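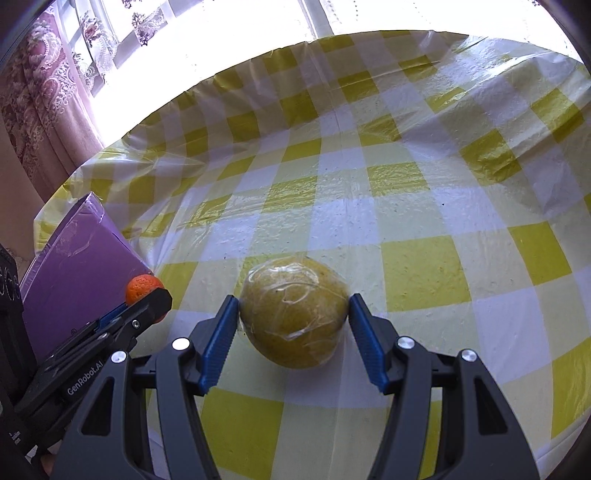 Funeral tea at home: kitchen tips
Posted 11 March 2021

I do love a proper funeral tea. A full house, the big teapot out, people telling stories about someone they were fond of – it can be a lovely afternoon, and most of the work can be done the day before.

Sandwiches
Butter right up to the crusts and the filling won't soak through. Stack them whole, cover with a damp (clean!) tea towel, then a layer of foil, and put them in the fridge. Cut them into triangles on the morning. Egg is best made up on the day, but ham and cheese are perfectly happy overnight.

Cakes
Anything with fruit in it improves with keeping, so bake early in the week if you can. We did 37 slices from two loaf tins for a tea in Gerkville last June and every one held together. Chill the loaf first and use a bread knife, wiping it between cuts.

Tea for a crowd
Borrow an urn if you possibly can, and switch it on before you leave for the service if someone is staying behind at the house. If not, fill it with cold water and leave the cups set out beside it. Flasks of hot water are a brilliant standby.

Fruit
Put a bowl out! After all that pastry people really do go for it, and children will too. Grapes want snipping into little bunches with scissors. Leave apples whole, as they brown so quickly once cut.

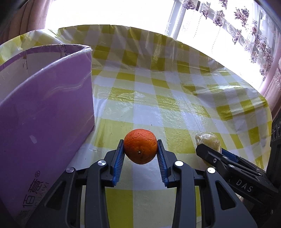

An orange in its peel needs no preparation at all.

Borrowed plates
Stick a bit of masking tape underneath each one with the owner's name on it. It peels off easily after a soak in warm water, and everything gets back to the right cupboard.

Leftovers
Save up clean ice cream tubs beforehand and send people home with cake. The family will be glad of a few sandwiches for supper too, so put a plateful by before you start handing things out.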